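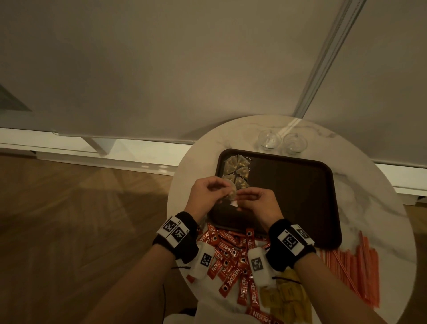 How do you keep tea bags and coffee sticks tidy when you don't have a drawer to spare?

Put them on one tray, give each kind its own side, and keep only a week's worth out. The rest lives in a box in the cupboard.

I came to this the slow way. For years our hot drinks lived in a big glass jar on the counter, everything in together, and it looked lovely for a day and a half. Then somebody wanted the one mint tea bag at the bottom and the whole lot came out onto the counter and went back in any old how. I gave the jar to my sister (she keeps dog biscuits in it, and it suits them).

A tray is better because you can see it all at once. Mine is plain brown plastic with a little lip around it, and the lip matters more than you'd think! I tried a flat wooden board first and the coffee sticks slid off every time I carried it. If you're buying one, take a couple of coffee sticks to the store in your pocket and lay them in the tray both ways. I skipped that step with a very pretty one from Zundska and had to return it, as the sticks only fit on the diagonal.

Now, the pyramid tea bags. They're awkward things. They won't stack, they won't stand in a row like the flat paper ones, and the strings find each other in the night. What I do is pick up each bag, hold it by the mesh, pull the string out straight and then wrap it once loosely around the bag so the tag ends up resting on the side. Don't wind it tight, or it springs back as soon as you let go. Then into the corner of the tray, close together, with the tags facing out. It takes a couple of minutes for a whole box and I do it with the radio on.

Coffee sticks are the easy part, once they've had a sort. Tip the whole box out on the table and turn them all so the name reads the same way up. Run your thumb along each one as you go. If one feels hard or lumpy, put it aside – the powder has probably taken in some damp, and one split stick will leave brown dust over everything else on the tray. Then lay them in a fan or in short stacks. I like stacks of 11, purely because that's what my hand will hold, and two stacks take us from one Wednesday to the next.

A few odds and ends I've picked up along the way:

Keep the tray away from the kettle. I had mine right beside it all one July and the paper tags went wavy from the steam. The mesh bags don't have much protection once they're out of the box, so if yours smell of nothing when you open the cupboard, they've been sitting too long.

Don't put mint next to plain black tea. Everything will taste of mint. Same goes for anything with cinnamon. Mine go in a little lidded tin, which cost $2 at the Bredbridge flea market and still has a dent in it.

Wipe the tray before you refill it. Sugar gets into the corners and goes sticky. A damp cloth, then a dry one, and wait until there's no moisture left before any paper goes near it.

Cups go next to the tray, never on it. I used to squeeze them all on together and it was a puzzle every time anyone wanted a drink. Small glass ones are nice for tea as you can see how dark it's getting.

If you have marble, mop up drips quickly. Tea stains pale stone, and I have a faint ring on our windowsill to prove it. Jihad Daher, who reads this page and writes me the best emails, swears by putting a folded napkin down for used bags. I use a saucer. Either will do, just have something ready before the first person starts looking for a place to drop theirs.

For a crowd, I make up a second tray the evening before and cover it with a clean dish towel. Milk and spoons wait until morning.

Simon asked last time whether all this works with loose tea. Sort of! You'd want small jars with tight lids and a scoop, and I'd still stand them on a tray so the stray leaves have somewhere to land. I've got three jars going at the moment and one of the lids doesn't fit, so I'll write that up when I've found a better one.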